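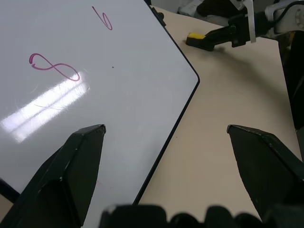

Every December somebody tells me their new board cleaner "wipes away anything," and every January I'm looking at pink ghosts again. I've been through three bottles of Juvari spray and I don't believe a word on the label. Magenta is the worst of the lot. A loopy 8 and a 6 in that pinkish marker, like the ones on the whiteboard here, look harmless enough, but there's a faint pinkish mark lower down the same board, and marks like that are what I'm asking about. Has anyone found a cleaner that does better than a dry cloth and some elbow grease? Not interested in anything you read on a bottle.
- plainboard

Search this forum: cleaners, markers, surfaces

marlow_desk wrote:
Wernent. Been using it 2 years at the tutoring center. Spray, wait 15 seconds, wipe. Pink, red, green, all of it.

plainboard wrote:
Wait 15 seconds according to whom? The bottle? I tried the small Wernent last spring and got the same smear with a lemon smell.

inkstain77 wrote:
Your problem is the board. If it's a cheap painted surface, the coating wears and the color gets down into the scratches. Once that happens you can pour whatever you like on it. Glass or porcelain, or quit complaining.

marlow_desk wrote:
Ours are cheap painted ones and they come clean. So I don't buy that.

inkstain77 wrote:
How many wipes a day, though? Ours at the Kanaujia Street office got wiped after every meeting and they were gray by the second year. A board in a spare bedroom isn't the same thing.

tuesdaynot wrote:
Go over the old mark with a black dry-erase marker and wipe right away. The fresh ink loosens the old stuff. Costs you nothing.

plainboard wrote:
That one I've tried and I'll give it half credit. It got rid of a phone number. It did nothing for the pink.

Same question for tabletops, by the way, before someone sells me a second bottle for those. 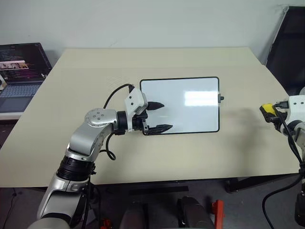
Light matte top, faint smudge toward the far edge.

tuesdaynot wrote:
Dish soap and warm water. Please don't use board cleaner on a table.

marlow_desk wrote:
I do and it's fine.

inkstain77 wrote:
It's fine until the finish goes shiny in one spot. Matte tops hate being rubbed.

plainboard wrote:
So we have one vote for Wernent, one for buying a new board, and one for soap. I'll try the soap on the table and report back. The boards can stay pink.

Comments

gridpaper: Serkomance wipes say "good for 1,000 cleanings" on the tub. Who did the counting?

lowshelf: Rubbing alcohol. Test a corner first.

gridpaper: Alcohol dried ours out and now the marker skips.

lowshelf: Then you used too much.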